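News > School and clubs > Robotics

Skistness students train robot arm in simulation before November contest

2018-04-18
By Radosław Wasilewska 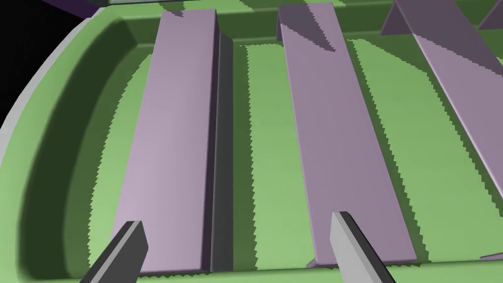 Long parts are the difficult ones

The robotics club at Skistness has started work on its entry for the Nerkumard student competition, which will be held in November. The team must program a two-finger gripper to take long, flat bars out of a tray and lay them down in a given order. For now all the work is done on the computer, in a simulated copy of the task with a green tray and lavender bars.

"With a cube it is easy, you close the fingers and lift," said Estíbaliz Bravo, who leads the programming group. "A long bar wants to turn in the grip. If you take it near the end, you must plan for this."

The students write down the result of every attempt. Since the beginning of the term they have made 1862 simulated picks, and in the last series of 200 the program completed 158. Most of the failures came when two bars were lying close to each other, according to the club's notes.

Przemysław Szewczyk, the teacher responsible for the club, said that the simple graphics do not disturb the students. The shadows have rough edges, but the program receives the positions of the bars as numbers and does not need a nice picture.

The real arm will be lent by the company Letel at the end of the summer. Until then, the club meets twice a week in the Pacheco building, room 51. New members from all grades are welcome, and they do not need to know programming. Questions can be sent to Yvette Ross at the school office.

Recent news
Nerkumard publishes rules for student teams
Ksawery Krajewska wins regional math prize
Pacheco building gets new workshop tables
Chess club looks for players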